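Section 4: Filling the reservoir on your Trevis self-watering planter

Right, the fun bit! You've got the planter together (section 3, if you skipped ahead) and now it wants water. I've set up loads of these and it's quick once you know where the overflow is.

1. Stand the planter where it's going to live. A full one is a beast to shift — I learnt that on the stairs.

2. Pull out the grey filler plug on the left side. Give it a quarter turn first, or the little tab snaps. If yours has already snapped, the spare is part 2301.

3. Pour slowly into the filler tube until the float reaches the upper line. You can use a watering can, but I like something with a narrow neck and no spout. An old drinks bottle with the cap off does me fine.

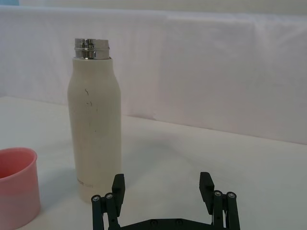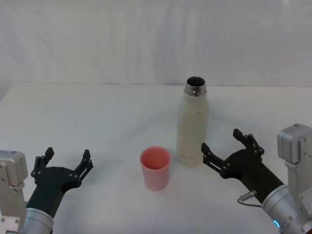
4. Wait 10 minutes. The wicks soak up a fair bit on the first fill, so the float will sink again. Top it back up to the line.

5. Push the plug in and turn it until it clicks.

Note: for the first 16 days, water from the top as well. The roots haven't found the reservoir yet, and my poor basil sulked terribly when I forgot (it did forgive me in the end).

Note: if you've got the older Billell insert, the float sticks. Waraporn Meesuk wrote in back in May to say she taps hers with a pencil, and I've been doing the same ever since — works a treat!

Caution: don't put liquid feed in the reservoir. It clogs the wicks and it smells dreadful. Feed from the top, at half strength.

Caution: empty the reservoir before the first frost. The drain screw is underneath, so have a tray ready.

Wick cleaning is in section 5.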